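Reltside Garden Club, notes from the March meeting
Typed up by Venla Tuominen, so blame me for the spelling
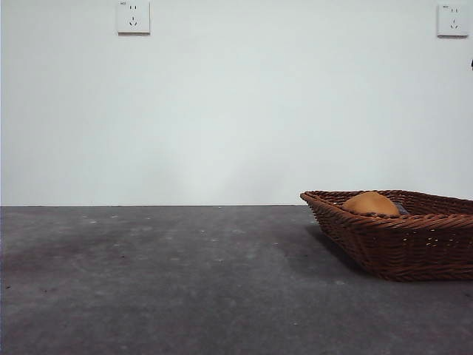 White wall and gray work surface, with sockets up on the wall.

We got going a bit after seven on Thursday, once everybody had found a chair and a cup of something. I read out last month's notes (well, most of them, I skipped the long bit on slugs) and they were passed as they stood.

Money first. We have $2,596 in the account, up from $2,163 last time, and nearly all of the difference is from the seed sale. I was so pleased with that! Valtteri Pesonen asked if the hose reels had been paid for yet. They haven't, the bill is still sitting in my kitchen, and I'll send the check this week.

Plant sale. We're going back to the Ojala parking lot, same corner as last year, nine in the morning until we run out. Valtteri wants fewer tomatoes and more peppers. I said people always come asking for tomatoes, and we went back and forth on that for a good while. We settled on 22 trays of tomatoes and whatever peppers Valtteri can get going under his lights. Please label your pots this time, with a pencil or a paint marker. The blue pen washed off last year and I sold somebody a squash as a cucumber.

Bus trip to Raletham. Still on! The gardens there open late in spring, so we'd rather wait for the roses than go early and look at mulch. I'm getting prices from two bus companies and will bring them next time. If you get carsick, tell me and I'll keep you a seat up front.

Compost. The left bin is full and the right one is mostly eggshells. Agreed: no more grass clippings until the left one has been turned. Valtteri said he'd do it if somebody lends him a decent fork, and mine has a loose handle, so that's an open item.

Other stuff. Grurnance Nursery will give members a discount on bare-root shrubs if we put in one big order. The list is going around by email, and I need it back before the next meeting with your name next to what you want (last year I ended up with three lilacs that no one claimed).

We wrapped up just before nine. Next meeting is same time, same room, and Valtteri is bringing the rhubarb cake.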